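We use cookies to keep you logged in and to count visits. OK / Settings
2 min read

13 November 2023, Plurnthorpe room, bottle grasps

Target for Belier set is 500 good episodes by end of week. Got 70 this morning before the wrist started drifting, re-zeroed, went on. Hsin-yi on teleop, me logging.

- start pose: right hand only, left parked. Keep it that way for whole set
- move bottle between episodes, not just spin it. Pui-shan looked at the June data and half of it has the bottle in the same spot, policy learned the spot
- discard anything where the thumb knocks the base. Tag "bump", dont delete
- Jatham script still drops the last second of head video if you stop too fast. Wait for the beep

White table on white wall is bad for depth, we knew that. Leaving it, Pui-shan wants the hard case in.
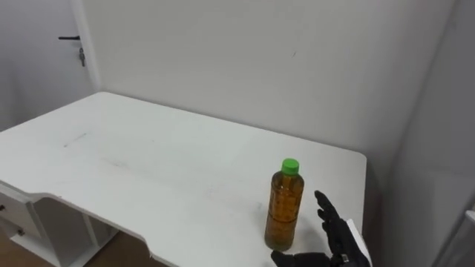
Page last changed: 13 Nov, 17:42 by hchiang_lab

Head view, fingers right of the bottle, small gap. Clear plastic with brown drink in it, green cap. Cap is easy for the detector, body less so. Try masking the cap on a few hundread and compare?

Tmrw: Hsin-yi swaps to the Quispe gloves, redo calibration first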